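The police in Trolberg arrested 14 people in April after a series of night break-ins at storage buildings near the harbor. According to the Titik district office, the group took goods from 49 units before officers stopped two vans on the Teoh road at 3 a.m. All of them are still held, and a judge will decide this month who can go home before the trial.

Residents of the area asked us many times what was stolen. The list is long – tools, bicycles, winter clothes, boxes with family papers. The police recovered a part of it, but not the papers. 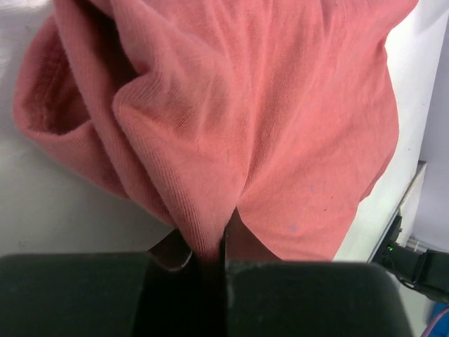
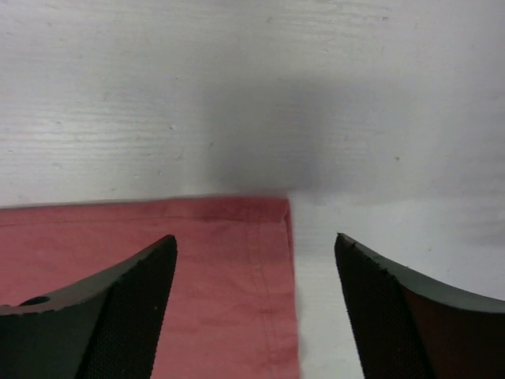

Owners who want to claim their things must bring the rental contract and a written list to the Titik office before the end of the month. Please describe each item as exactly as you can. "A sweater" will not help the officers, but "salmon-pink knit with fine ribs," like the cloth in the first photo, is a description they can search for. Claims without a contract are also accepted – these will take longer.

Recent items
Pokico bridge closed at night for police checks
Harbor patrol gets a second boat
Trolberg court moves to new building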